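4.3 Tuning the grasp check on soft goods

Now the fun part! With the wrist view live, Letetti can score a grasp while the fingers are closed, and soft goods are where you will see the scoring earn its keep. Finish the camera calibration in 4.2 before you start.

1. Open the Grasp panel and choose Soft Goods.
2. Set the closing force limit to 15 percent.
3. Jog the fingers over a tab or zipper pull and press Close.
4. Press Hold View. Letetti saves 7 wrist frames and shows the sharpest one.
5. Drag the contact box over the fingertips. Keep it tight – a loose box pulls in background fabric and the score drifts.

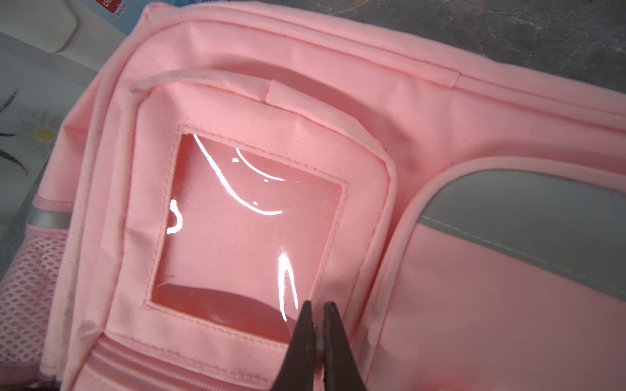

Figure 4-6. Wrist view with the fingers closed on a small piece of pink fabric. Note the glare on the clear window.

6. Open Masks and paint over any bright streaks on shiny plastic. The edge finder loves a curved highlight and will happily report it as a seam.
7. Press Score. Anything above 350 is a solid starting point for thin fabric.

Note: When the item and its background are the same color, switch the edge source from Color to Texture. Stitching and piping give it plenty to work with, and it is a joy to watch the outline snap into place.

Caution: Keep hands clear of the fingers until the status light in the panel turns gray. Hold View does not cut motor power.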